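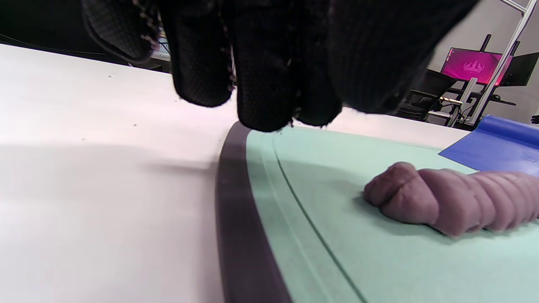

Clay roll on the cutting mat, shared workshop, Drurketau.

Plesari project: progress report
To: Widad Geagea, Sequeira small grants program
From: Henrique Cordeiro, for the Plesari group
Date: 1/12/24

Dear Ms. Geagea,

Please find in this report the state of our work on the clay-handling arm. I have tried to follow the order of your form, but the part on software became longer than the space in the form permits, so I send everything as one text.

1. What we promised

In our application we wrote that we would build a small robot arm in the shared workshop in Drurketau, with parts that a hobby builder can buy or print, and that this arm would pick up and put down pieces of soft modeling clay without spoiling their shape. Hard objects were never the goal. Many home-built arms can already lift a wooden block. A soft roll is a different matter: when the fingers close too much the clay takes their print, and when they close too little the roll bends in the middle and falls.

The second promise was a written build guide, so that other workshops can repeat the arm. I come to this in section 5.

2. Mechanics

The base, the shoulder and the elbow are finished. We had to make the shoulder bracket again. The first one was printed with the layers in the wrong direction and it split along a layer when Rogério tightened the clamp. The new bracket is thicker and has been under load without any crack that we can find.

The fingers are the third version. Version one had flat pads and left clear marks. Version two had foam pads, which were gentle, but the foam collected small pieces of clay and after a short time it was not clean enough to test with. The present version has curved pads cast in soft silicone, 18 mm wide. They can be wiped with a damp cloth. Flurina Wyss made the molds and I want to thank her in this report, for she is not paid from the grant.

There is still play in the wrist. If you hold the forearm and move the fingers with your hand, you feel a small free movement before the gear catches. For a straight lift it does no harm. For placing a roll next to another roll it is a real problem, and it is the first item on our list for the next period.

3. Electronics

We use the Clukel motor board, as described in the application. It does what we need, but our first wiring was poor. The encoder cable ran along the motor cable for its whole length and the position reading jumped when the elbow motor started. Wolfram Lenz separated the two cables and added a shield to the encoder side. After this change the jumps have not come back.

The current reading of the finger motor is now our main way to know how hard the fingers press. It is noisy at low speed. We take a short average, and this costs us some reaction time. I would prefer a proper force sensor in the finger and I ask about this in section 6.

4. Tests with clay

All tests follow a fixed procedure, and this took more discussion than I expected. In the beginning each of us prepared the clay in his or her own way and the results could not be compared. Rogério kneaded it for a long time, so his rolls were warm and very soft. Mine were firmer. Now the clay is kneaded, rolled by hand, and left on the cutting mat for 6 minutes before the arm touches it. The mat stays at the same place on the table, and its position is entered in the software at the start of every series.

The surface of a roll is not required to be smooth. We decided to keep the bulges and the creases that come from pressing by hand. A perfect roll would be easier for the arm, but it would say little about the use we have in mind, where a person shapes something and the arm takes it away.

We also do each task by hand before we program it. One person performs the movement slowly at the table and another writes down where the hand comes in, how low it travels and where it rests.

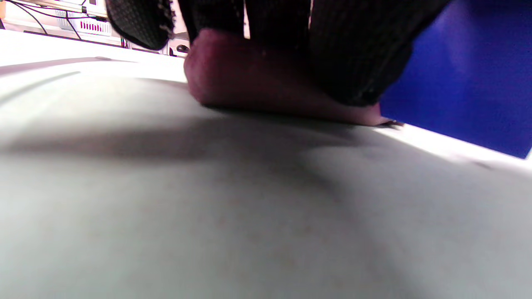
From these sessions we learned that a person's approach to a soft object often begins low, near the table. Our first path for the arm came straight down from above. It worked for short pieces, but with long rolls one pad usually touched before the other and the roll turned away. The new path comes down beside the roll and then closes along the surface of the table. It needs more space on the sides, and we must be careful that the lower edge of the pad does not rub on the mat.

The last series had 200 lifts. In 13 of them the roll was dropped or was clearly deformed after it was put down. I looked at the notes for each failure. Most of them belong to the same group: the roll was thicker at one end, the fingers took it away from its center of weight, and it sagged on the heavy side. The others had the wrist play as the probable cause. I do not wish to present this as a final result. All lifts in the series were done with clay from the same package and on the same table, and a different clay may behave in a different way.

We judge the deformation by eye, by comparing the roll with a paper outline drawn before the lift. It is a simple method and it has its limits. Flurina has proposed to weigh a thin layer of powder on the pads to see the contact area, but we have not tried it.

5. Build guide

The chapters on the base, the shoulder and the elbow are written and have been read by Wolfram, who corrected my English and also two wrong screw lengths. The chapter on casting the pads exists as notes only. The wiring chapter must be written again after the change of the encoder cable, and the old drawing should not be given to anyone. If you have saved the copy that I sent you with the application, please delete the page with the wiring.

One point I had underestimated is the photographs for the guide. Hands and sleeves often cover exactly the part that the reader needs to see. For the pad chapter we will use drawings for the small steps and keep photographs for the general view of the table.

6. Budget and request

The money for motors and for the Clukel board is spent. The printing material cost less than planned. The silicone cost more, mainly on account of the failed castings at the start, and the two differences nearly cancel each other. The detailed table is attached with the receipts.

I would like to ask for your permission to move the rest of the travel line to components. The visit we had planned is no longer necessary, for the workshop we wanted to see has sent us its drawings by mail. With this money we would buy a small force sensor for each finger and a better gear for the wrist. The total of the grant does not change.

7. Next period

First we replace the wrist gear and repeat the last series with the same procedure, so that the two can be compared. After this come the force sensors, if you agree with the request above. The software should then find the thick end of a roll before the lift and move the grasp point toward it. Wolfram has a first version of this which works on recorded data, but it has not yet moved the real arm.

The full guide should be ready in May. If the sensors arrive late, I would rather deliver the guide without the sensor chapter and add it afterwards.

You asked in your last message if a visit to the workshop is possible. Yes, you are welcome. Please write to me some days before, as the table is shared with other members and I must reserve it.

With kind regards,
Henrique Cordeiro

Attached: cost table with receipts, test notes of the last series, guide chapters on base, shoulder and elbow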